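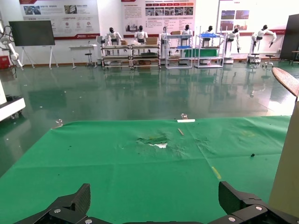
Ordering day for sample cups again, so this is going to be quick. I do the supplies for a small clinic lab and the urine containers are the thing everybody assumes just appear in the cupboard. They don't. I had the two quotes open side by side all morning, spread out as wide as that green cloth, creases and all, and by lunch I still couldn't say which was cheaper. One quotes by the cup. One quotes by the case. Lids extra at one of them! In very small print.

So. Clarer and Mertens. We've been on Clarer since before I started. Good cup, nice clear graduations, lid that clicks. The click matters more than you'd think – patients stop turning when they hear it, and a lid that doesn't click gets left half on. Then it goes in a bag, then the bag goes in somebody's purse, then I get a phone call.

In February we had a bad case. Out of 386 cups I pulled 35 with lids that wouldn't seat. I know becuase I sat there and did every one by hand over two lunches. Clarer replaced the whole case, no arguing, I'll give them that. But it took them long enough that we were borrowing from the office upstairs. 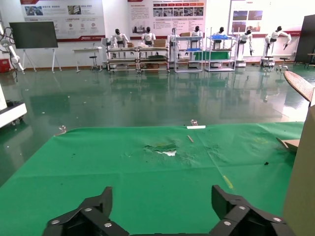 Mertens sent a sample sleeve after that. Cheaper plastic, a bit cloudy, wide mouth. The front desk likes the wide mouth. What I don't like is the label area, it's slick and our labels curl off it in the fridge. I ended up testing labels on anything I could find, and my test surface got about as tatty as the green cloth up there, frayed patch with the white coming through, yellow smudge and all. Two kinds of label held. Ours wasn't one of them, of course. New labels means new label stock in the printer, and that means a form, and I've got a whole other post about that form.

Things I now check before I order any cup, in no order:

Does the lid thread catch on the first try with gloves on
Can you read the lines from the side, without holding it to the light
Will it stand up on its own when it's nearly empty
Sterile ones: is each one wrapped, or is it a sleeve you have to use up once opened
Does it fit the rack. Measure the rack. I did not measure the rack in my first year 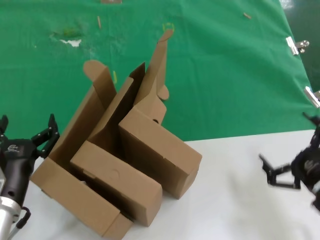
Tan cardboard, all sections and flaps.

Which brings me to packing. Mertens ships loose in a liner, Clarer ships in stacked sleeves with the lids apart. Sleeves take up less shelf and I can see when we're getting low. Loose cups are 109 to a bag, a number I can't explain and niether could the person on the phone. Try working out a par level from 109.

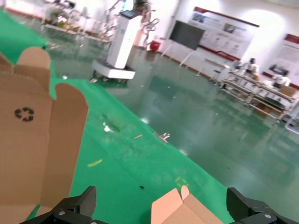 And the bags don't stack, they slump. I had 5 of them on the top shelf and every time someone opened the door one slid down onto the centrifuge manual. They're in the bottom cabinet now, next to the gauze.

Where I've landed for now: Clarer for the sterile ones, Mertens for the plain screening cups if they'll send the version with the frosted label panel. They say it exists. It's not in the catalog. I've asked twice. If anyone reading has had one in their hands, tell me if a normal label sticks to it when it's cold, and which part number you used. Order has to go in by tomorrow noon, so I'm putting Clarer down for both this round and the Mertens thing can wait until the next one.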